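Lehtinen had sold them the cell on the word "self-correcting," and Oona Ruotsalainen had disliked the word from the first. In her experience a machine that corrected itself was a machine that hid its mistakes until they were expensive.

She had the service log from Murberg open on her knee. Camera calibration passed. Camera calibration passed. It said so on every line for 136 lines, and somewhere in there the second arm had started setting cubes down a hair to the left.

"It's inside tolerance," said the voice on the phone. The voice was in Kustcombe, with a chair and probably a coffee.

"Whose tolerance?"

"The factory's."

"The factory isn't here."

She heard him typing. He told her to run the marker check again, the full one, 110 poses. It would take until four. She said she had run it at noon and it had passed, and that this was what she was calling about.

"Then it's fine," he said.

Oona put him on speaker and set the phone on the stool. She had learned the trade in Stastcombe, on palletizers that weighed more than her house, and nobody there had ever asked a camera whether the camera was right. You put a dial gauge on the flange and you watched the needle. She started the cycle at quarter speed and bent down until her eyes were level with the tray.
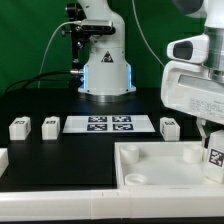
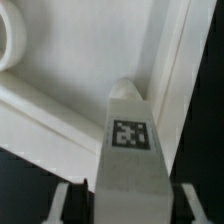 "What's the software say?" asked the phone.

"Zero point two."

"See?"

She stopped the cycle and took hold of the wrist with two fingers, the way you'd test a loose tooth. It moved. Hardly at all, but it moved, and when she let go it stayed where she had put it.

"There's play in the hand mount," she said.

"The check would have caught that."

"Your check moves slowly and never picks anything up."

More typing. She found the right hex key in the bottom of the bag and began on the first screw, which took most of a turn before it bit. The second took more. She wrote both down in the log, in pen, across the printed column where it said passed.

"I'm showing an updated calibration package," the voice said. "I could push it to you now. It's only 2000 a seat."

Oona moved on to the third screw.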